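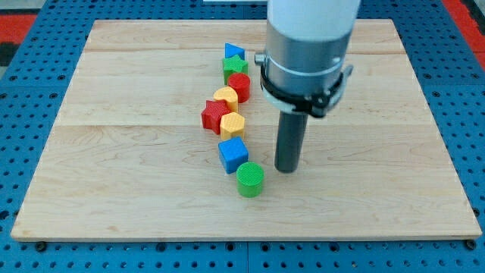
Cudora Student Robotics Club
May report to the Plollance Fund

The club met every Thursday this month. Students are working in four teams, and all of them have finished the safety module and can jog the arm without help.

Work was on the block task. The blocks are set out on the wooden board and the arm has to reach each one by color and shape. Teams have logged 413 runs so far. Stars and hearts still give the most trouble. Two teams rewrote their approach moves and will test them next week.

Of the $3,000 grant, about half is spent, mostly on the worktable and a spare tool from Canda. The invoice is attached.

The second school has not confirmed its dates for the Hafþórsson Cup. We need the remaining funds released before we can book the bus.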